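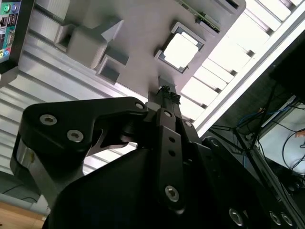
Appel à participants : testeurs de recettes sans gluten

La maison Räsänen prépare un livre de pains et de gâteaux sans gluten, pauvres en sucre. Nous cherchons des personnes qui cuisinent chez elles, avec un four ordinaire, et qui acceptent de nous écrire franchement ce qu'elles pensent du résultat.

Votre participation

Vous recevez quatre recettes par mois, de juillet jusqu'à la fin du projet. Vous faites chaque recette deux fois : une fois exactement comme elle est écrite, une fois avec la farine que vous avez l'habitude d'acheter. Ensuite vous remplissez une fiche (goût, mie, croûte, temps de cuisson réel). Les fiches se font en ligne – un ordinateur ou un téléphone suffit.

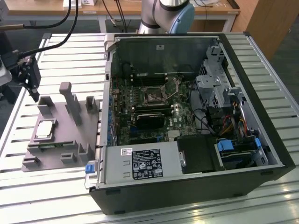 Profil recherché

Aucun diplôme n'est demandé. Il faut posséder une balance précise et un moule à cake. Les personnes cœliaques sont les bienvenues, ainsi que celles qui suivent un régime cétogène. Les allergies aux amandes ne sont malheureusement pas compatibles avec ce projet.

Indemnité

Nous remboursons les ingrédients sur présentation des tickets et nous versons 150 euros à la remise de la dernière fiche. Les participants de Menstead et de Stiltow peuvent retirer les farines à notre boutique de Sosholm.

Candidature

Envoyez quelques lignes sur votre pratique de la cuisine, avec une recette que vous faites souvent, par le formulaire de contact du site.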